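4. Clearing the Table: Results on Mixed Tableware

The previous section described the arm, the gripper, and the training procedure. In this section we turn to the task that gave us the most trouble, gathering and stacking loose tableware. We chose it for a simple reason. When we asked people in Terndale households which chores they would hand over first, clearing up after a meal came up again and again, and it is a chore that looks easy on paper. There is no heat, no sharp edge, and no need for great strength. A child of five can do most of it.

4.1 Task definition

A trial begins with bowls and cups spread over a cloth-covered table. The arm must gather them and nest them where nesting is possible. We count a trial as complete when every item rests inside another item or has been placed upright in the gathering area, and nothing has left the table. We count it as partial when all items have been brought to the gathering area but one or more is on its side or leaning. Anything else is a failure. A trial is stopped after 11 minutes, whatever the state of the table.

We did not fix an order in which items had to be moved. Early pilots at the Stivport lab used a fixed order, largest bowl first, and the completion rate was higher. We dropped the fixed order because it depended on someone telling the system which bowl was largest, and in a kitchen that someone would be better off clearing the table. All results below are for free order.

The tableware is brightly colored and has no printed pattern. This makes it easier to tell one item from the next than it would be with a set of white dishes, and readers should keep this in mind when they compare our numbers with those from other work. We tried a small number of trials with white dishes and report them separately in Section 5.

4.2 Policies compared

We compared two policies. The first, Moya, plans each grasp from a depth reading and a fitted shape, then carries out the motion without looking again until the gripper has closed. The second, Holis, is learned from demonstrations and updates its motion all the way through the reach. Both run on the same arm with the same two-finger gripper, and both use the same speed limits. Neither was given any knowledge of the tableware beyond what was in its training data.

Demonstrations for Holis were collected by teleoperation. We recorded 800 of them and discarded none, including the clumsy ones. Jaruwan Chaiyaporn, who ran most of the collection sessions, noted early on that operators tended to go for cups by the rim and bowls by the near edge, and the policy picked up the same habit. We made no effort to correct it.

4.3 Grasping

Cups were the easier class to pick up. For an upright cup, both policies settled on what we call a straddle grasp, in which one finger goes down inside the cup and the other stays outside, so that the gripper closes on the wall. It suits a two-finger gripper because it does not depend on how wide the cup is. It also leaves the cup more or less upright once lifted, provided the wall is gripped deep enough. When the grip was shallow, the cup swung about the contact point and came down at an angle.

Moya missed the wall more often than Holis did. In most of these misses the inside finger came down on the rim itself and pushed the cup over. Since Moya does not look again during the reach, it closed on air and then had to start over with a cup lying on its side. Holis sometimes touched the rim too, but it would usually back off a little and come down again. This cost time and rarely cost the trial.

Bowls were a different matter. A wide bowl gripped by its near edge hangs from the gripper like a plate held between finger and thumb, and its weight pulls the far side down. A person corrects for this without thinking, by turning the wrist or by bringing in the other hand. Our arm has no other hand. It can turn its wrist, but the grip is not firm enough to hold a large bowl level while it does so, and the bowl tends to rotate in the fingers. We tried softer pads and they helped with the small bowls only.

4.4 Placing and nesting

It was in placing, far more than in grasping, that the trials went wrong. Nesting one bowl in another asks for three things at once. The upper bowl has to be centered, it has to be close to level, and it has to be let go without a tug. Both policies did well enough on the first and poorly on the second. A bowl that arrives tilted will often stay tilted, resting partly on the wall of the one beneath it. The next item then goes into a tilted bowl, and so on up the stack.

Figure 3 gives an idea of what the gathering area can look like when this has gone on for a while, with one cup still standing apart under the gripper.

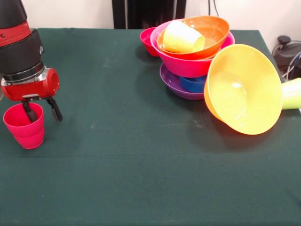 Figure 3. Tableware task with one cup away from the group. The open fingers straddle the rim, one inside the cup and one outside. In the group at upper right, an orange bowl sits tilted inside a magenta bowl, and the large yellow bowl is tipped on its side.

Under our scoring rules, a layout like the one in Figure 3 could be scored no better than partial, even if the remaining cup were placed perfectly. We had some discussion of whether this was too strict. A person who needed the table for something else might be quite happy with everything pushed to one side. But a person who had to carry the dishes to a sink would have to restack them first, and for that person the machine has saved little work. We kept the strict rule and report both scores so that readers can decide for themselves.

Cups on their sides deserve a separate word. An upright cup offers a full rim, and almost any approach from above will do. A cup that is lying down offers the gripper a curved wall that can roll, and if it lies against a bowl there may be no room for the outside finger. Neither policy had a reliable way of setting such a cup upright. Holis managed it now and then by gripping the rim edge and lifting, which let the cup swing down under its own weight. We saw this in the demonstrations as well, so it was learned from the operators. Moya never did it, as its planner holds the orientation of the item fixed during a lift.

4.5 Outcomes

We ran 300 trials, split evenly between the two policies. Holis completed more trials than Moya under the strict rule, and the gap was wider still when partial results were counted. Most of the difference came from recovery. On first attempts at an upright cup the two were close. Once something had tipped over, Moya seldom got back to a good state before the time limit, while Holis kept working at it and sometimes did.

Time is the less flattering part of the result. A person clearing the same table takes well under a minute and is usually talking while doing it. Even in its best trials Holis was many times slower. Part of this is the speed limit we set for safety, and part is the pause before each grasp. We could shorten both, but we don't think the gap would close. The slowest part of a trial is almost always the small corrections near the rim of a bowl, and those get worse when the arm moves faster.

We also looked at whether a person could leave the room. For a chore to be handed over in any useful sense, the answer has to be yes. During the test period an operator had to step in on some trials to stop the arm pressing a bowl into the table, and in 2 of them an item was pushed off the edge before the operator could act. These were plastic and no harm was done. With glass or china the same mistakes would have meant a floor to sweep, and the time saved on the whole day's trials would be gone.

4.6 What this says about the chore

Our reading of these results is modest. A single arm with a two-finger gripper can pick up most of the cups and bowls on a table and bring them together. It can't yet stack them the way a person would want them stacked, and it can't be left alone to try. The part that is missing is narrow - keeping a wide bowl level between lift and release - but nearly everything later in the trial depends on it.

There are two obvious ways to deal with this. One is to change the hardware, either with a second arm or with a gripper that supports a bowl from below. The other is to change the order of work, so that bowls are slid together along the cloth first and lifted only at the end. We tested the second idea briefly in October, after the main trials were finished. Sliding worked better than we expected for the small bowls and badly for the largest one, which caught on creases in the cloth and dragged it along. A bare table would avoid that, though many of the households we spoke to keep a cloth on theirs.

The trials with white dishes, and the tests of the second gripper, are taken up in the next section.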